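침대는 왜 정리할까요?

우리는 하루의 3분의 1쯤을 잠자며 보냅니다. 초등학생은 어른보다 더 오래 자니까 침대에서 지내는 시간도 더 깁니다. 그래서 침대에 까는 천과 베개는 집에 있는 물건 가운데 우리 몸에 가장 오래 닿는 물건입니다. 이번 글에서는 침대가 무엇으로 이루어져 있는지, 아침에 어떻게 정리하면 되는지 알아봅시다.

침대의 부분

침대에서 몸을 받쳐 주는 두툼한 부분을 매트리스라고 합니다. 매트리스 속에는 용수철이 들어 있기도 하고, 스펀지처럼 푹신한 재료가 들어 있기도 합니다. 매트리스는 무겁고 커서 세탁기에 넣을 수 없습니다.

매트리스 위에 까는 얇은 천은 시트입니다. 자는 동안 우리 몸에서는 땀이 나고, 피부에서는 아주 작은 각질이 떨어집니다. 시트는 땀과 각질이 매트리스에 바로 닿는 것을 줄여 줍니다. 더러워지면 시트만 벗겨서 빨면 됩니다.

머리 쪽에 세워진 판은 헤드보드, 우리말로는 침대 머리판이라고 합니다. 머리판이 있으면 베개가 벽 사이로 떨어지지 않고, 앉아서 책을 읽을 때 등을 기댈 수도 있습니다. 머리판은 네모난 것도 있고 윗부분이 둥근 것도 있습니다.

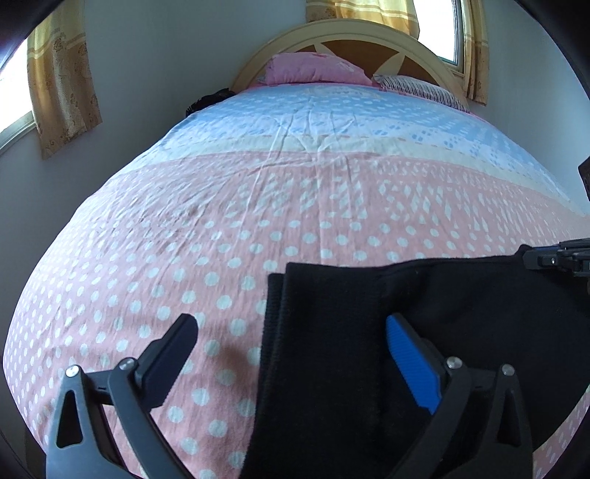
시트에는 무늬가 있는 것이 많습니다. 물방울무늬는 동그란 점을 줄 맞추어 찍은 무늬이고, 마름모무늬는 네모를 비스듬히 세운 모양입니다. 천 한 장에 두 가지 색을 넓게 나누어 찍기도 합니다. 이렇게 천에 색과 무늬를 찍는 일을 날염이라고 합니다. 무늬가 위아래로 나뉜 시트는 어느 쪽이 머리 쪽인지 정해 두면 깔 때 헷갈리지 않습니다.

시트에는 왜 주름이 생길까요?

자는 동안 우리는 여러 번 몸을 뒤척입니다. 그때마다 몸이 천을 밀고 당깁니다. 천은 종이처럼 빳빳하지 않아서 밀린 부분이 접히고, 그 자리에 주름이 남습니다. 면으로 만든 천은 주름이 잘 생기는 편입니다. 주름이 조금 있다고 해서 시트가 더러운 것은 아닙니다.

아침에 침대 정리하기

먼저 커튼을 걷고 창문을 엽니다. 밤새 이불과 시트에 밴 습기가 마르도록 이불을 발치 쪽으로 젖혀 둡니다. 세수를 하고 아침을 먹는 동안 그대로 두면 됩니다.

그다음에 베개를 잠깐 의자로 옮기고, 손바닥으로 시트를 가운데에서 바깥쪽으로 쓸어 줍니다. 큰 침대는 한쪽에서 반대쪽까지 손이 닿지 않습니다. 한쪽을 다 편 뒤 반대쪽으로 가서 펴거나, 두 사람이 양쪽에서 시트를 마주 잡고 당깁니다. 남는 천은 매트리스 밑으로 밀어 넣습니다.

베개는 양손으로 두드려 모양을 살린 다음 머리판 앞에 놓습니다. 침대 위에 벗어 둔 옷이 있으면 옷걸이에 걸거나 빨래 바구니에 넣습니다. 마지막으로 이불을 펴서 덮거나 개어 둡니다.

초등학교 2학년 길예지 어린이는 이 순서를 종이에 적어 방문에 붙였습니다. 처음에는 자꾸 이불부터 덮었는데, 이제는 종이를 보지 않고도 한다고 합니다. 동생과 함께 시트 양쪽을 잡으면 3분이면 끝납니다.

시트는 얼마나 자주 빨까요?

보통 한두 주에 한 번 빨면 좋습니다. 땀이 많이 나는 여름이나 감기를 앓은 뒤에는 더 자주 빱니다. 벗긴 시트는 안쪽으로 말아서 옮겨야 먼지가 덜 날립니다. 빤 시트는 완전히 말린 다음 깝니다. 덜 마른 시트를 깔면 매트리스까지 눅눅해집니다.

낱말 풀이
각질: 피부 겉에서 떨어지는 작고 마른 조각
날염: 천에 색깔과 무늬를 찍는 일
발치: 누웠을 때 발이 있는 쪽

글 표현서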